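Workbook, May: Trelach encounter tables and the save bug

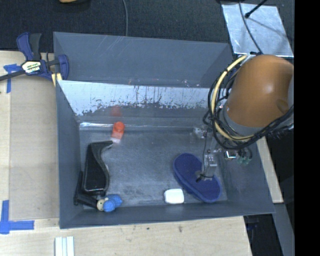
Blue foam insole in the grey box, bar clamp on the left rim.

Picked up the Trelach build again after lunch. The open items from last time were the encounter rates on the marsh route, the duplicate item in the second save slot, and Ryota's note that the catch odds feel wrong when the target is asleep. Did them in that order.

Encounter rates. The marsh table has always been copied from the forest one, with the rare slot bumped by hand. That is why players keep reporting the rare marsh creature, Istitz, in dry grass. The tile lookup reads the left half of the grass tile and the table lookup reads the right half, so on the column where marsh meets meadow you get meadow tiles rolling on the marsh table. Same sort of mistake as the old coastline glitches everyone grew up with. Moved both lookups to the left half. Walked the border column up and down for 500 encounters with the script and got no Istitz on the meadow side. On the marsh side it still turns up.

Wakana would like to keep the bug as a secret because the forum has grown fond of it. There is a whole thread claiming you have to walk the column at night with a fainted lead to make it work. Time of day isn't read anywhere in that routine, and neither is party status. I have left her version behind a flag (MARSH_EDGE_OLD) and we can argue about it before the next release. Default is off.

Save slot. Reproduced the duplicate 3 times, always the same way: put an item in storage, save to slot two, pull the item out, reset during the jingle. The inventory block is written before the storage block, so a reset between the two leaves a copy in each. Swapping the order only turns a duplicate into a loss, which is worse for the player. Wrote both blocks to a scratch area first and flip one byte at the end to say which copy is good. Costs 4 bytes in the header. Old saves load fine if the byte is zero. Have not tried it on the real cartridge, only in the emulator, and the flash timing there is generous.

Catch odds. Ryota Shimada's complaint was that sleep makes no difference once the target is in the red. He is right. The status bonus is added after the health factor, then the sum is capped at 255, and a low-health target is already at the cap. Numbers from the debug print: health factor 255 awake, 270 asleep before the cap, 255 after. So putting a weakened target to sleep buys you nothing on the roll, though it does stop it fleeing, and I think that is where the belief comes from that sleep is the best opener. Options:

- widen the value to 16 bits and cap later
- apply status as a multiplier before the health factor
- leave it and say so in the guide

I prefer the first. Tried it quickly and the roll routine needs a second register it doesn't have spare, so it means pushing HL and restoring it in two places. Will do it properly next session. In the meantime the guide page on catching fleeing types should stop saying that sleep "doubles your chances". I don't know who wrote that. It may have been me.

Small things:

Hiltance's cry is still playing at the wrong pitch on the status screen. The battle cry is correct. Probably the screen is passing the base pitch and skipping the modifier. Not looked at.

Text overflow in the Tanabe ferry dialogue. The line about the harbour master runs past the box if the player's name is the full length. Shortened "travelling to the island" to "off to the island". Looks all right now with the longest name.

The back sprite for the first Istitz evolution has one pixel in the wrong shade of grey on the left ear. Wakana Koyama has the source file, I only have the export, so that one is hers.

Someone on the forum asked if the unused map behind the ferry terminal can be reached. It can't, the warp points at itself. I would rather colour in the map and use it than answer this again. Pencilled it in as a spot for the fishing rod upgrade, with no trainer.

Next session: 16-bit catch value, then the cartridge test of the save change, then the Hiltance pitch if there is time. Build is in the shared folder with the flag off. Please don't test on a save you care about.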